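On Keeping a Household Inventory

Posted Aug 28, 2023

It has been the practice of this blog to address matters of domestic administration as they arise, and the question of the household inventory has now arisen three times in correspondence. I therefore set out my own arrangements, which have been in place since we took the house in Wellby and which have needed only modest revision.

An inventory is a written record of the contents of a home. Insurers ask for one after a loss, by which time it is too late to write it well. My own policy requires any single item worth more than £400 to be listed by name, and the remainder may be grouped by room. I had not read that clause until last February, when a pipe failed above the study and I was asked to state in writing what had been on the lower shelves. I could recall the atlas and very little else.

Form of the record

I use a ruled ledger, bought from Hayes in the market square, with 70 leaves and a stitched spine. A spreadsheet would serve equally well, and I keep a typed copy for the insurer. The ledger remains the principal record. Each room has its own opening. The columns are: item, year acquired, price paid, and where the receipt is held. Where the price is not known I leave the column blank, as an invented figure is of no use to anyone.

Receipts are kept in a Rullance box file, in the same order as the rooms. Receipts on thermal paper should be copied at once. Mine from the kitchen had faded to nothing within two years, including the one for the cooker.

Order of work

I recommend beginning with the smallest room and allowing one room per evening. The whole house took me seven evenings, with the loft held over. Drawers should be emptied fully before anything is written down. It is tempting to list from memory with the drawer closed – I did so with the sideboard, and later found that I had entered a fish slice we gave away before the move.

Clothing and linen

This is the part most often left out, and its value is regularly underestimated. Individual garments need not be entered. I group them by type and season, and give a separate line only to coats, suits and the Pluvotska blanket, which was a wedding present and has no receipt. Hangers, bags and similar small goods are entered together on one line at the foot of the page. 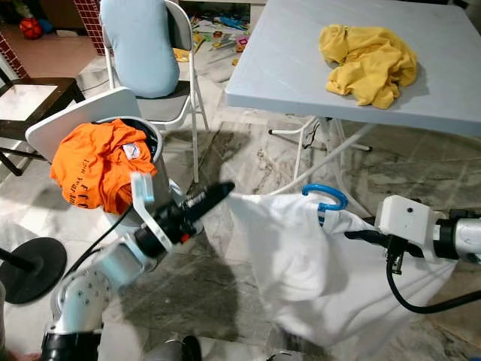
Review and storage

The record is reviewed every February, when the policy is renewed. Items disposed of are struck through with a single line and the year is written in the margin. The typed copy is held outside the house, at present with a relative, and is replaced after each review.

The shed has still to be done. I expect to complete it before the clocks change, and will then add a note on garden tools, for which my insurer applies a separate limit.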